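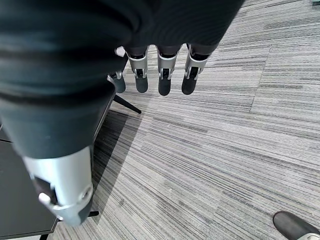
Evska vanity, charcoal, two doors. Had it since June so this is a quick one before I forget what annoyed me.

Box was heavy. Colton Landry helped me get it up the stairs, then left, so I did the doors alone. Directions are all drawings and drawing 27 is just wrong — the hinge goes the other way up. Lost an hour to that.

Doors have no handles. Thought I'd hate it. Fine now, though wet fingers slip on the edge and it shows every print.

The legs are the reason I'd buy it agian. You can get a vacuum head right under there, which matters when you've got carpet in a bathroom (yes I know, came with the place).
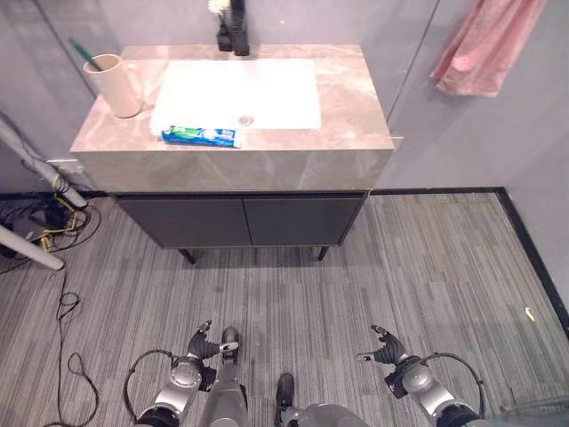 Counter is thick and feels solid. Marble look, grey-beige, hides dried toothpaste way better than the white one we had. Sink is a good size too. Corners are rounded so it wipes out fast.

Gripes: small drain, slow if there's hair in it. Faucet not included. Paid 200 for the cabinet on sale, top was extra, and teh store took forever to call back.

Four stars. Would be five with a better drawing 27.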